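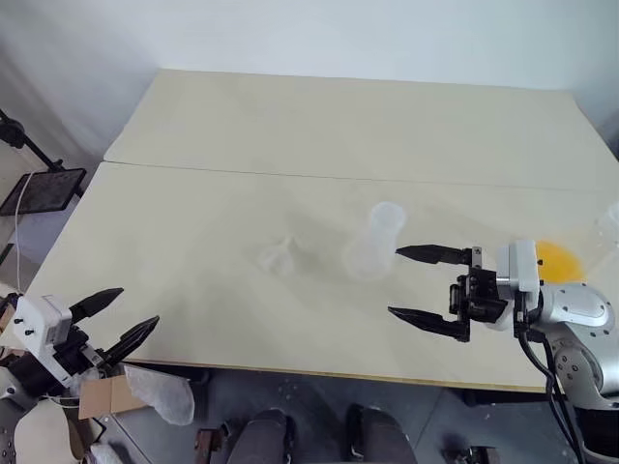

A translucent container on a pale beige tabletop.

Product News: Hokitz Opens Orders for the Katura Reading Tablet

Hokitz has confirmed that the Katura, its first tablet with a paper-style display, will go on sale in October. Orders placed through the company's own store will be filled first, with retail partners receiving stock later in the fall. Members who registered interest during the spring trial will receive an order code by email and do not need to sign up again.

The Katura is intended for long-form reading, note taking and document review. It runs Cudetau, the operating system that Hokitz has maintained since it withdrew from the phone market. The release version includes a revised home screen, a split view for reading and writing side by side, and a simplified settings menu. Applications written for earlier versions of Cudetau will continue to run, although developers are asked to rebuild them in order to use the new pen features.

Two models have been announced. The standard model offers 80 GB of storage available to the user, and the larger model offers 200 GB. Both have the same display, processor and battery. Storage cannot be expanded after purchase, and members who keep large archives of scanned documents should take this into account when ordering.

Software support has been set at 5 years from the date of first sale. During this period Hokitz will issue security updates every 2 months, with larger feature updates released as they are completed. The company has also published its repair terms. The battery and the charging port may be replaced by any qualified repair shop without affecting the warranty – a change from the terms that applied to its earlier devices.

File syncing is provided by Kelmendi, which already supplies the service used by many of our members on desktop computers. Existing Kelmendi accounts may be linked to the tablet during setup. An account is not required, and files may also be moved by cable. Handwritten notes are stored on the device by default and are uploaded only when the owner turns on syncing for the notebook concerned.

Several points remain open. Hokitz has not stated whether the pen will be sold separately at launch, and it has not given a date for the keyboard cover shown to developers last winter. Support for right-to-left text is present in the current test build of Cudetau but is listed as incomplete. We have asked the company for clarification on these matters and will publish its response when it is received.

Members with questions about order codes should contact Hokitz customer service directly. Questions about linking an existing account should be sent to Kelmendi support. Reports on the use of the Katura in offices and classrooms are welcome for a later issue and may be submitted through the member page.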